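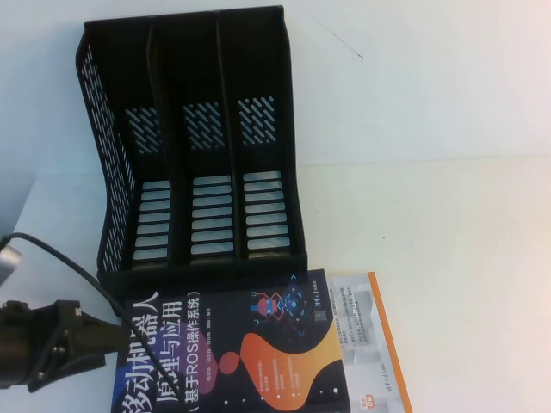

Desk and shelf: getting a file organiser to earn its space

An upright organiser is one of the cheapest fixes for a messy desk, and one of the easiest to fill with rubbish. The notes below apply to the common black plastic sort with three compartments. Most of them work for metal and wire ones too.

Start with it empty

Take everything out, including the takeaway menus, and wipe it down. Slotted plastic collects dust in the openings. A dry paintbrush gets most of it out, and a rinse in the laundry tub with a bit of dish soap does the rest. Leave it to drain on a towel before any paper goes back in.

Give each compartment one job

With three sections, this split suits most households:

Left: bills and forms that need something done this week.
Middle: school notes, rosters, anything you look at often.
Right: papers waiting to be filed properly.

Label the front edge if more than one person uses it. Masking tape and a marker will do, and the tape peels off when you change your mind.

What to do with books

Thick hardcovers are too heavy for a light organiser and will tip it if they all sit at one end. Paperbacks are fine standing up as long as they are packed snugly. A half-empty compartment lets them lean, and after a few months the covers curl. If you are reading something now, lay it flat on the desk in front and keep the slots for paper. The same goes for textbooks you pull out every day.

Loose sheets

Single sheets slump in any upright holder. Put them in a manila folder or a plastic sleeve first. We use the Furov card folders, 2 to a compartment, and they stay upright without being jammed in. Phí sleeves are thinner and fit more, but they slide about.

Where to put it

Set it against a wall if you can, a finger's width off the paint so it doesn't leave scuffs. Plastic bases mark white walls quite badly. Most grey marks come off with a damp cloth and a little bicarb. Fine scratches need a dab of matching paint – test it somewhere low down first, as old tins darken.

On a slippery tabletop, stick small felt or rubber dots under the base. The Movever rubber ones have lasted well here. The Wikcombe felt ones came off when the desk was wiped.

Keeping it clear

Empty the right-hand section once a month. A compartment that takes up to 1000 sheets will be full before you notice, and by then the rego notice is at the bottom. Tax papers go into a labelled box in the cupboard, and anything with an account number goes through the shredder before it goes in the recycling.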